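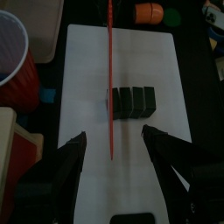

Section 2: Setting up the Kurkurent 165 filter

I wrote this part of the guide after setting up more of these filters than I care to admit, most of them on my own living room floor. It covers the Kurkurent 165 on its own, up to the point where water is moving through it. If you bought it as part of the Merness tank and stand kit, put the stand together first (Section 1) and then come back. Heating and lighting are in Section 3.

Before you start

You'll want a bucket, two old towels, a pair of sharp scissors and a clear bit of table. Give yourself 60 minutes the first time. It gets much quicker!

Caution: Keep the filter unplugged until step 14. I mean fully unplugged, with the plug out of the wall, and never run it dry, even for a second to see if it hums.

Getting the filter ready

1. Take everything out of the box and pull off the tape, including the strip under the motor head that everyone misses (me too, twice).

2. Flip up the side clips and lift the head straight off the canister. It's stiff when new. Rock it gently if you have to, but don't pry it with a screwdriver - you'll nick the seal and it will drip forever.

3. Lift out the media baskets by their handles. Note which one was on top. They look the same but the top one has a flat lid.

4. Rinse the foam pads and the ceramic rings in plain cool water until it runs clear. No soap, please, not even a drop. The rings give off a lot of white dust the first time, and it's only dust.

5. Load the baskets. Coarse foam goes in the bottom, ceramic rings in the middle and fine floss on top. Leave out the carbon bag for now unless your water has a smell you can't stand.

6. Stack the baskets back in the canister and push down until they sit level.

7. Wipe the big seal ring with a damp finger and check that it lies flat in its groove all the way along. Put the head back on and close the clips two at a time, opposite sides together.

Note: If the last clip won't close, a basket is sitting too high. Open it all up and have another go. Forcing the clip will snap it, and Tratasach sells those only as a full set.

Where it goes

8. Stand the filter on the floor of the cabinet, below the tank. It has to be lower than the water line or it won't start. Mine sits on a scrap of carpet, which takes most of the buzz out of the cabinet floor.

9. Hang the intake on the back glass at one end and the return at the other. The intake strainer should end up just above the gravel. Too low and it eats sand.

10. Hold each hose in place before you cut it. You want a gentle run down to the filter with no dips or loops. Cut a little long, check, then trim. The hose in the box is 300 cm, plenty for both sides on a normal stand, but I've still managed to cut one short.

11. Dip the hose ends in warm water, push them all the way onto the fittings and spin the collars down by hand. Hand tight is enough. Pliers crack the plastic.

Caution: Make a drip loop in the power cord. Let it hang below the outlet before it comes back up to the plug, so any water that creeps along it falls off the bottom and stays out of the socket.

Priming and first start

12. Fill the tank until the water is well over the top of the intake strainer. Open both taps on the filter head.

13. Press the priming button in slow, full strokes. After a few you'll hear water rush down the hose, and then the gurgling slows as the canister fills. Wait until it goes quiet. If nothing happens after 7 strokes, stop and look at the taps - one of them is usually still closed, and pumping harder won't help.

14. Dry your hands, check around the clips and collars for drips, then plug in. Expect some rattling and spitting while the trapped air works its way out. I tip the canister a little to each side to help it along.

15. Run a dry paper towel around every joint. Any wet spot means unplug, close the taps and reseat whatever is above the spot.

Notes on the first few days

The water may go cloudy. Mine nearly always does, and I leave it alone. Don't wash the media to fix it, you'd only be sending the good bacteria down the drain before they've settled in.

If you're using the Xolalpa gravel, rinse it a lot more than the bag says. It's lovely stuff once it's clean, but the fine red silt will pack the top floss solid overnight.

Check the joints again the next morning. New hose softens a bit as it beds in, and a collar that was snug at first may take another quarter turn.

And write the start date on a piece of tape on the canister. My newest one says 12 March 2020, and that's how I know when it's due for a clean. Cleaning steps are in Section 5, along with the part numbers for the seal ring and impeller.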